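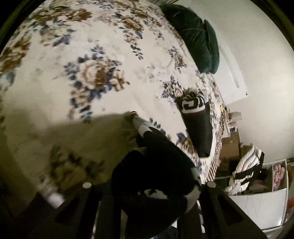
The lead designer at Ornetton has been making games for most of her adult life, and she still talks about saving your progress like it's the best thing in the world. Her studio's farming puzzler, Vurora, came out in May with a team of 4, and the latest update lands on 10th December.

"We wanted a game you could play for six minutes before bed," she says. "Then we had testers staying up until two in the morning, so I guess we blew that one!"

Vurora has 88 levels, all built by hand, and you can skip any of them. I love this — I got stuck on the windmill for an entire evening and just moved on. "Skipping was a fight," she says. "Some of us thought players would miss the good stuff. But 906 people filled out our survey, and the skip button was their favorite thing."

The update adds Jirkance, a new island with its own weather and a two-player mode. She lights up when I ask about the music, which was recorded on an old pump organ.

"It wheezes," she says. "We left all the wheezing in."

What about a sequel? "Ask me after I've slept."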